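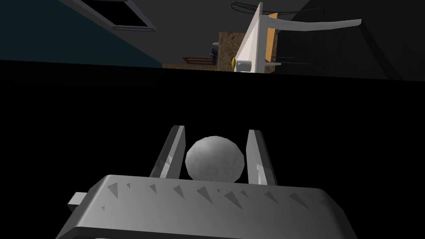 Allocating a Limited-Run Snack Line Across Small Stores

Applies to: Horilero accounts ordering through Zurnon
Prepared by: Fatima Lawal, trade planning

This page covers the steps for splitting a limited-run snack line between stores, from the first forecast to the final markdown. It assumes one flavor, one pack size and a six-week selling period. For lines with two or more flavors, work through the steps once per flavor and do not pool the forecasts. Customers do not switch between flavors as readily as a pooled forecast suggests.

The worked figures come from a Boda chili and lime chip line sold in 97 stores.

Before you start

You need the following:

Store list with current status (open, closed, under refit)
Weekly sales in bags for the closest regular flavor, by store
Case size and case dimensions
Best-before date on the first delivery
Supplier cutoff date for repeat orders
Planner access in Zurnon

If the supplier has not confirmed the case size in writing, stop and get it. Limited runs are often packed in a smaller case than the regular line, and the product record in Zurnon is usually copied from the regular line. Open the record and check the "Units per case" field yourself.

Step 1. Set the total forecast

Take the average weekly sales of the closest regular flavor over the last eight full weeks. Leave out any week in which the regular flavor was on promotion. Multiply by the number of selling weeks, then apply the limited-run factor for the category. The factors are in the Planner under Settings, Category factors.

For the Boda line, the total came to 3,469 bags.

Do not round this number yet. Rounding belongs in the next step, at case level.

Step 2. Convert to cases

Divide the total forecast by the units per case and round up to the next full case.

3,469 bags / 15 bags per case = 231.27
Rounded up = 232 cases
232 cases x 15 bags = 3,480 bags

The 11 extra bags are normal. If rounding up adds more than half a case per store, the case is too large for the line. Ask the supplier for a split case or cut the store list.

Step 3. Grade the stores

Sort the stores by weekly sales of the regular flavor and assign grades:

Grade A: top quarter of stores by bags sold
Grade B: middle half
Grade C: bottom quarter

Use bags, never dollar value. Stores that sell more sharing bags will rank too high on value, and they may sell very few of the single-serve size.

Stores that opened in the last 12 weeks have no useful history. Put them in grade B by hand and tick "Manual grade" so that the nightly update leaves them alone. Stores under refit are left ungraded and receive nothing until the status changes to Open.

Step 4. Set the first wave

The first wave is the stock sent out before any sales data exists. Keep it small. For a line of this size, send one case to each store regardless of grade:

97 stores x 1 case = 97 cases
97 cases x 15 bags = 1,455 bags
Held at depot: 232 - 97 = 135 cases

Grades are not used for the first wave. They are used in Step 6, when the held cases are released.

In the Planner:

1. Open the line and select Allocation.
2. Click New wave and enter the in-store date.
3. Set Method to Flat and Cases per store to 1.
4. Click Preview. Check that the total at the bottom matches your own figure.
5. Click Save, then Release.

Release cannot be undone after 4 p.m. on the working day before dispatch. Before that, use Recall on the same screen. A recalled wave returns to draft and keeps its settings.

If Preview shows fewer cases than expected, look for stores with a blocked category. Independent stores that signed up for the core range only are blocked by default for limited runs. Go to Stores, Range permissions, and request the change. The store has to accept it before the block is lifted.

Step 5. Place the display

A single case fits on one clip strip plus one shelf facing. Stores with a counter unit can use the unit and skip the strip.

Hang the strip between waist and eye height, next to the regular flavor or at the end of the same bay. Do not hang it in front of another supplier's price rail. Load the strip from the bottom clip upward, so that the weight stays low while you work and the strip does not swing. Fit the price ticket before loading; the header card is hard to reach afterward.

Check the strip hook rating against the bag weight. The standard hook is suitable for chips and puffed snacks. It is not suitable for nuts. The Nanayakkara roasted cashew bags need the reinforced hook, which is ordered separately as a store sundry.

Shelf facings for the limited run should come from the slowest seller in the bay. Record the facing you removed on the store sheet. It has to go back at the end of the run, and the person who puts it back is often not the person who took it out.

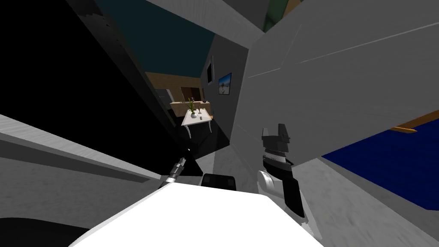

Page last changed: January. Step 6 revised, markdown table added.

Step 6. Read the first two weeks and release the rest

Run the sell-through report on the morning after the second full week. Before that, the numbers are distorted by late set-up in some stores.

Sell-through = bags sold / bags sent

The Boda line had sold 1,355 of the 1,455 bags sent:

1,355 / 1,455 = 93.1 percent

Compare the result with these bands:

Under 40 percent: hold all depot stock and check that the displays are up
40 to 70 percent: release one case to grade A only
70 to 90 percent: release one case to grades A and B
Over 90 percent: release one case to all stores and a second case to grade A

These bands are for two weeks of a six-week run. They do not apply to shorter runs.

A high result also needs a run-out check. Stock left, in stores and at the depot together, was 3,480 - 1,355 = 2,125 bags. Sales were running at 677.5 bags a week. 2,125 / 677.5 = 3.1 weeks, with four weeks of the run to go. The line would therefore sell out during week six at the same rate.

Selling out in the last week is acceptable. If the check shows a run-out before the start of week five, ask for a repeat order, provided the supplier cutoff has not passed. If it has passed, shorten the run and tell the stores.

Note that sell-through above 90 percent usually means some stores have already been empty for several days. Their true rate of sale is higher than the report shows. Use the "Days in stock" column to correct for this:

Corrected weekly rate = bags sold / days in stock x 7

A store that sold 15 bags in seven days in stock has a weekly rate of 15, although the two-week report shows 7.5. Apply the correction store by store. Applying it to the chain total gives a wrong answer, as the stores that ran out first carry the most error.

Step 7. Move stock between stores

Transfers are worth doing only for unopened cases. Loose bags get crushed in transit and the handling cost is more than the margin on them.

To raise a transfer, open the sending store, select Move stock, and enter the receiving store and the number of cases. The request goes on the next scheduled delivery. There is no separate charge if both stores are on the same route. If they are on different routes, the case goes back through the depot and takes one extra delivery cycle.

Do not raise transfers in the last ten days of the run.

Step 8. Close the line

At the start of the final week, set the line to Closing in the Planner. This stops all automatic orders. Then apply markdowns by stock on hand:

Fewer than 5 bags: no markdown, leave on shelf
5 to 10 bags: 20 percent off
11 bags or more: 30 percent off, move to the front of the bay

Check the best-before date against the markdown period. Bags with fewer than 14 days left go straight to the 30 percent level whatever the stock on hand.

When the run ends, take down the strip and header card, restore the facing recorded on the store sheet, and set the line to Closed. Leaving it on Closing keeps the barcode live, so leftover bags can still be sold at the register. Leave it there for two weeks if any stock remains, and then close it.

Common errors

"Total does not match wave": a store changed status between Preview and Release. Run Preview again.

"Case size conflict": the delivery note and the product record disagree. The depot will not book the stock in until the record is corrected. Send a photo of the case label to the product data desk.

"No grade": the store is under refit or has been added since the last nightly update. Wait a day or grade it by hand.

Sell-through above 100 percent: bags from a transfer have been sold but the transfer was not confirmed by the receiving store. Confirm it and run the report again.

Questions on the category factors go to Ximena Bautista on the range desk. Questions on Zurnon access go through the Help link at the top of the Planner.

Related pages
Setting up a mixed-flavor run
Ordering strips, hooks and header cards
Reading the weekly stock file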